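Progress report, second period
Project: Software for two-arm handling of small cases
Prepared by Iraís Aguirre, Bretbridge
For Hervé Royer, Prumitz

Dear Hervé,

In this report I describe what we did since the kickoff, what is late, and what we ask from you before the next period.

1. Motion planner

The planner for the two arms is now one process. Before, each arm had its own planner and they exchanged a lock, and this made many short stops when both arms wanted the middle of the floor. Now the planner keeps one shared collision model and gives time slots to each arm. Evaristo wrote the most part of it and he also cleaned the old configuration files, which was a bigger job than we expected.

The control loop runs at 100 Hz on the cell computer. We tried 200 Hz in October, but the serial bus lost packets on the longer cable, so we went back. It is possible to return to this question later, with other cables.

2. Perception

The detector must give for every glasses case the position, the direction of the hinge and one label, open or closed. The label is needed by the planner, as an open case is approached from a different height. The marbled finish on part of the cases gives us extra work: its veins are similar to those of the floor, and the segmentation sometimes joins the two.
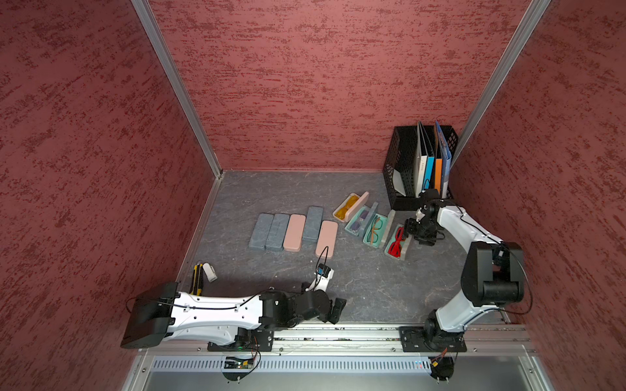
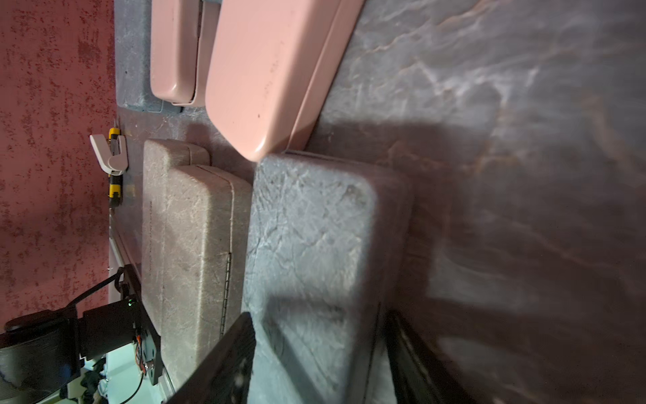 Workspace with glasses cases, Bretbridge

Trevor Tunstall added a second step that looks for the straight edges of the lid. It corrects the joined regions in most layouts of our test set. It fails still when a strong shadow falls over the lid, and for this we have no good solution yet. We consider training with darker copies of the recordings, and this work will start on Monday.

3. Tools

The replay tool is finished. It shows the joint values, the camera streams and the planner decisions on one time line. We found with it a clock error of 13 ms between the wrist camera and the arm, and it is now corrected in the driver.

4. Delays

The grasp checker is late by 4 weeks. The reason is that Hermenegildo was needed for the driver problem. I prefer to move this item to the next period and not deliver a version without tests.

5. What we need from you

Please confirm that the change of date for the grasp checker is acceptable. We also wait for the interface document from Pernow; without it we can not fix the message format. If you have a contact there, it would help us to have the name.

The budget is inside the plan and no change is asked.

With kind regards,
Iraís Aguirre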